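Right hand won't let go of poly mailers, dropping late onto belt

vundport_nights
Cell 2 started faulting Friday, 1 Jul 2022. The right hand picks a bag, scans it, carries it to the belt, opens, and the bag stays on the fingers. It lets go a second later and lands half on the side rail. Log shows 2,641 cycles for the shift and 1,998 clean releases. Boxes are fine. Anybody seen this?

Drareo
Worn fingertip pads. They get tacky and thin plastic sticks to them. Wipe them with alcohol and run it again.

vundport_nights
Wiped them twice. Same thing.

ifakhoury
I don't think it's the pads. If the release command goes out before the wrist stops, the bag swings back into the fingers. Add a short dwell before open.
Issa Fakhoury

Drareo
A dwell costs you throughput and hides the problem. Pads are cheap. Ours get swapped every 1,000 hours.

anozie_b
Whatever you try, hit the stop before you reach in to clear a bag. One of our guys got his glove pinched doing that in January.

vundport_nights
Yes, we lock it out first. I'll try the dwell tonight and order pads anyway.

ifakhoury
Grip point matters too. We run mailers on the same kind of line and had late drops until we changed where the hand holds them. With the bag upright over the green belt and its lower end pinched in the fingers, there's a lot of loose plastic up top that can fold down over the hand when it opens. Try laying it lower before you release.

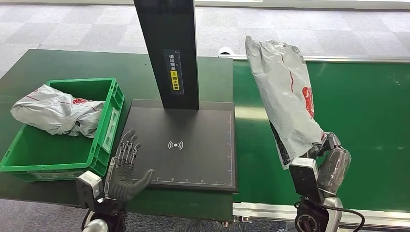
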